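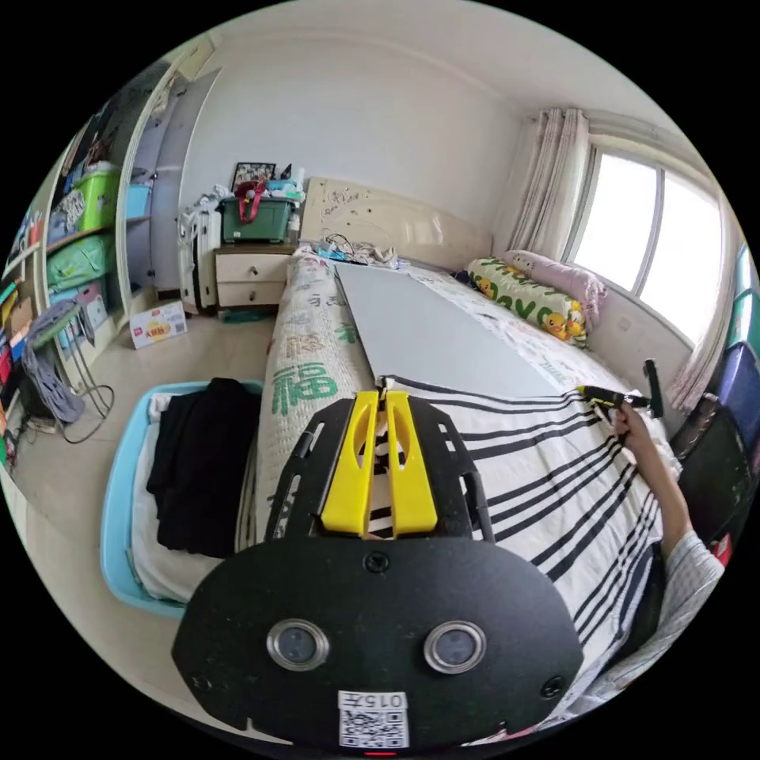 Grivby Support
Ticket 504: Shot clock freezes and home score jumps after power-up
Product: Brorkoda indoor scoreboard, two faces, radio console
Opened by: Ildikó Rácz, Wirovton Sports Hall
Assigned to: Ottó Illés
Status: Closed

Ildikó Rácz wrote:
Good morning. We have a problem with our scoreboard in the main hall, where we play handball and basketball. When we switch on the board, the main clock is working normally. After some minutes the shot clock stops at 6 and does not go down any more, while the game clock continues. Also the home score sometimes jumps by ten points when the horn sounds. The guest score is always correct.

I have already tried these things:
Switched off the console and the board, waited five minutes, switched on again.
Changed the console batteries for new ones.
Deleted the basketball program and loaded it again from the menu.

The first one helped until half-time. The other two did not change anything. The board was installed in December and we did not have this fault before.

Ottó Illés replied:
Dear Ildikó, thank you for the clear report. Please send me the following:
1. The firmware number. Hold MENU on the console while you switch it on, and it will stand in the second line.
2. The radio channel of the console and the channel of the board.
3. The distance between the scorer's table and the board.
4. If the fault comes also with the cable instead of the radio.
Please do not reset the board to factory settings for now. It will delete the error memory and I would like to read it first.

Ildikó Rácz wrote:
Firmware is 3.70 on the console. I can't find a number for the board. Both are on channel 4. The table is opposite the board, on the other long side of the court. We don't have the cable here, it was perhaps never in the box. I will ask my colleague Etelka Pintér, she was present at the installation.

Etelka Pintér wrote:
Hello, I am joining this ticket. The cable was in the box and it is now in the cupboard of the referees. I connected it and ran a test game of two full quarters. With the cable the shot clock did not stop one time. The home score still jumped when the horn sounded, twice in the first quarter and not in the second.

Ottó Illés replied:
Thank you both, this is very useful. I think we have two different faults and I will treat them separately.

Fault A, the shot clock. It comes only by radio, so the board itself is probably healthy. Is there any other wireless equipment in the hall which is newer than the scoreboard? Please look also in the neighbour rooms.

Fault B, the home score. It comes also by cable, so it is not the radio. When the horn sounds it takes a strong current for a short moment. If the supply plug of the home score module is not fully in, the module can lose its value and show a wrong digit. Please have your electrician switch off the board at the main switch, open the left lower cover and check the white plug at the module. It must click.

Etelka Pintér wrote:
Fault B: our electrician Wyn Foulkes opened the cover. The plug was in, but it did not click, and one side was standing out a little. He pressed it and closed the cover. We sounded the horn many times after this, long and short, and the score stayed the same.

Fault A: the fitness room behind the wall has a new wireless music system. I asked them to switch it off for one hour and during this hour the shot clock was running without a stop. I don't know if this is a proof, but I write it here.

Ottó Illés replied:
It is a good sign. Please change the channel on both sides, first the board and then the console:
Board: press the small button beside the aerial until the display shows CH, then choose 11.
Console: MENU, Settings, Radio, Channel, 11, then OK and hold for three seconds.
If you change the console first you will lose the connection, but nothing is damaged. Put it back to 4 and start again.
Then please make a test with the music system switched on.

Ildikó Rácz wrote:
Done. At my first try the console showed NO LINK, I had not held OK long enough. At the second try it connected. We tested a complete basketball game with the music on, and one handball half. No stop, no jump. One more small question: can the horn be less loud? The children's groups complain about it.

Ottó Illés replied:
Yes. MENU, Settings, Horn, Level. It stands at 5 from the factory, for a hall of your size 3 is normally enough. The setting is saved for each sport separately, so you must change it in handball and in basketball.

Internal note, Gizella Fodor, Apr 5, 2020:
Closed with agreement of the customer. Loose plug on home score module added to the installation checklist. Spare plug set sent to Wirovton free of charge. If the customer writes again about the radio, offer the external aerial first.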